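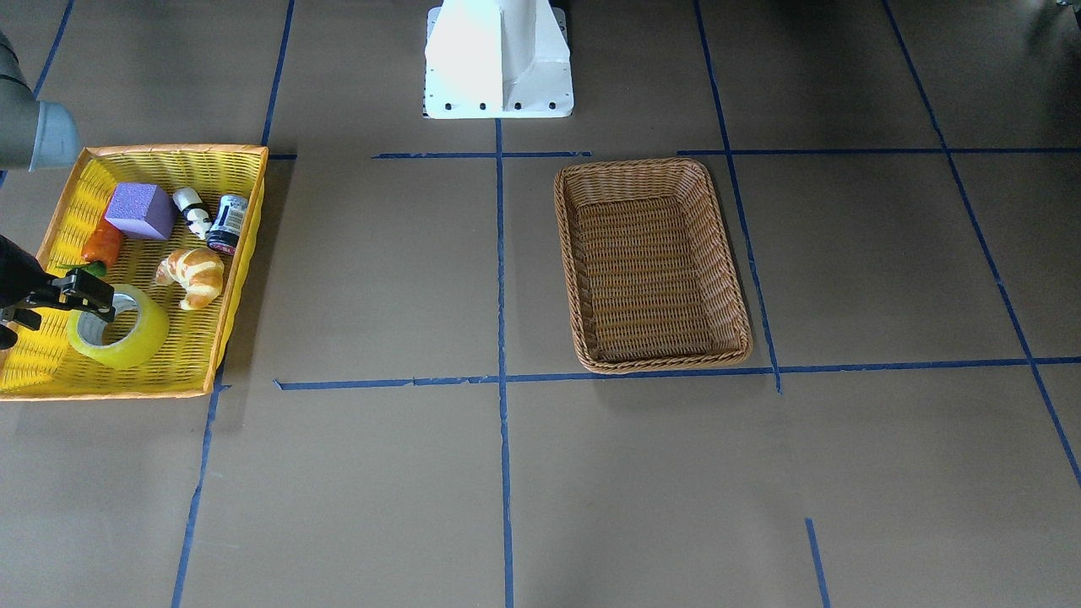
## 黄筐子终于要清空了

筐里这一堆已经攒了好久！紫色的泡沫方块、小熊猫、玩具胡萝卜、假可颂，居然还混着一小罐深蓝盖子的东西和一卷透明胶带……每次收拾完屋子，剩下那些不知道归哪儿的小东西，我就顺手往黄筐里一丢，丢着丢着它就成了“待定区”。

旁边那只棕色藤编筐是新来的，晓晴（Xiaoqing Han，我大学室友，收纳狂人）搬家前塞给我的。她嫌颜色深，我倒喜欢得不行，空着摆在那儿都好看～

我的打算是这样：黄筐继续当中转站，藤筐只放“确定要留、而且是玩的”。熊猫肯定进藤筐，胡萝卜和可颂也进，它们俩是过家家的主力，我外甥女每次来都要先给我“做早饭”，可颂配胡萝卜，收我 30 块，不讲价的那种。紫方块我犹豫了一下，软软的捏着挺解压，那就也留吧。

胶带回文具抽屉，小罐子回厨房。说到这个罐子，我为了找它把冰箱翻了两遍，还怪过家里人偷吃，对不起哈哈哈。

### 地上贴格子这件事

好几个朋友问过我地上的格子，其实特别简单：先铺一层哑光的牛皮色纸，再用蓝色美纹纸胶带贴成一格一格的。倒出来的东西一格放一类，不会滚成一堆，收的时候直接把纸卷走，地板还不用擦。我贴的时候没拿尺子，全凭感觉，蹲得腰都酸了，中间歇了两回，喝掉一大杯茶。

美纹纸别买太黏的，我之前贪便宜囤过一种，揭的时候把纸都带破了，气得我把剩下的全拿去封旧衣服箱子了。

### 筐子好不好打理

黄色这只编得很细，斜纹的，缝里容易卡灰，我拿旧牙刷蘸点水刷一刷再晾着就行。藤的那只我还没摸清脾气，晓晴说少碰水，用干布擦，梅雨天别贴墙放。先听她的。

晚上八点多了，我去把胡萝卜旁边那片绿的小玩意儿也认领一下，到底是菜叶子还是别的什么，我得问问外甥女。下一篇想写写玄关的鞋柜，里面超过 200 件杂物（真的有，我数到一半就崩溃了），大家要是有好用的分隔盒，留言告诉我呀！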